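Handheld grippers with marker cubes – ribbed finger vs. bumpy pad?
Grippers and End Effectors > Handheld

safta_b
Posted 17 January 2026
So I finally got proper time with the Fovik handhelds, the pair with a marker cube on each one, and I am hooked! We had been on the Plerard clamps since September and I had forgotten a gripper could feel this light in the wrist. I did a long stretch sitting down with both of them out over the mat, then swapped with Asanka, who likes to stand. 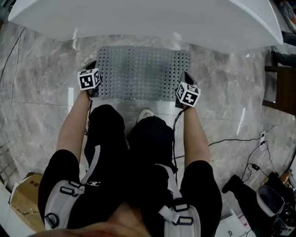 Both grippers at the mat, harness straps on, one cable per hand.

Cable routing is my only gripe so far. I run each one down the inside of the forearm and it still tugs when I reach across. Anyone found something better?

rajput_rig
Over the shoulder and down the back, always. Inside the forearm is asking for a snag. Also, what do they weigh? The listing I saw said 392 g each.

safta_b
392 matches our kitchen scale, cable off. Over the shoulder pulls my elbow back when I sit, but I'll give it another go.

plaketti
I'm going to disagree about the light wrist being a good thing. I tried the Foviks for 2 days and kept overshooting because there was nothing to push against. The Plerards are clunky, sure, but my grasps were cleaner on them. And how are the cubes holding up for tracking? Shiny floors gave me a lot of trouble.

safta_b
Tracking has been great for me, even over polished tile. I get dropouts when I roll my wrist so far that the cube turns edge-on, and a wider elbow fixes most of that. Now the part I really wanted to talk about – the fingers!

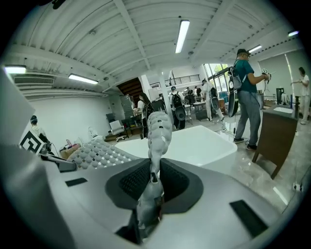
The ribbed one is my favorite by a mile. It bends along its whole length, so it wraps around a cup handle or a faucet lever and you barely have to aim. The pad with the little round bumps is the opposite: stiffer, more exact, lovely on flat things like a soap box. I ran nearly 900 grasps between the two and I'd pick ribbed for anything curved.

asanka_k
Asanka Kumarasinghe here, the one who likes to stand. I'd pick the bumpy pad for everything. Ribbed slides off thin edges, Safta, you know it does. You dropped the same spoon 6 times.

safta_b
It was a very thin spoon.

plaketti
OK, the ribbed finger does sound fun. Does it twist when you load it from the side? That was what killed the last soft finger I had.

asanka_k
Yes, a little, mostly near the tip. Pinch lower down and it behaves.

rajput_rig
Put a dab of grip tape on the tip and try the spoon again. And please post the cable results, I have a bet with myself.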